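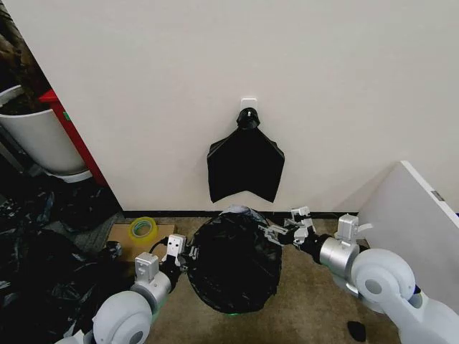
Cilmont apartments: first keys handed over in September

Well, it's finally happening! After what felt like an eternity of fencing and concrete trucks, the first buyers at Cilmont get their keys in September, and I went along to the sales office to hear how it's all tracking.

There are 70 apartments in the finished building, and 41 of them have sold. The developer, Wikska, is holding the rest back until the lifts are signed off - fair enough, I wouldn't fancy lugging a fridge up the stairs either. The smaller second building is still a slab and a crane, so anyone on the eastern side should expect noise for a good while yet.

I had a chat with Seema Shukla from the sales team, who was very patient with my questions about parking. Every two-bedder gets one space. Visitors get the street (good luck with that, neighbours).
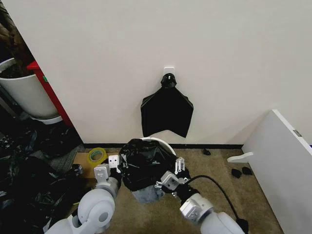
Black bag on a wall hook, with the bin below.

Strata fees are the bit most people asked me to chase up. Seema gave me $1,993 a year for a one-bedder and $2,430 for a two-bedder, covering the garden, the rubbish room and building insurance. Tiwari, the firm managing the place, will send owners a full breakdown before the first meeting. 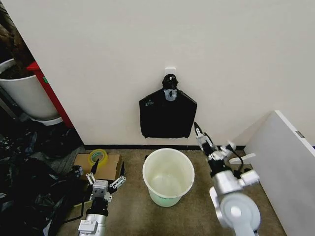 Moving in needs a bit of planning, because Tiwari is only booking one household per lift at a time. Slots open at 8 am and you'll want to ring early! Owners also have to take their own packing rubbish away for the first month, so flatten your cardboard as you go, like the box on the carpet there with the roll of tape on top, and it'll all fit in the boot in one trip.

The ground floor shop has gone to Zurum, a bakery, and they're hoping to be open before Christmas. I'll be first in line for a finger bun.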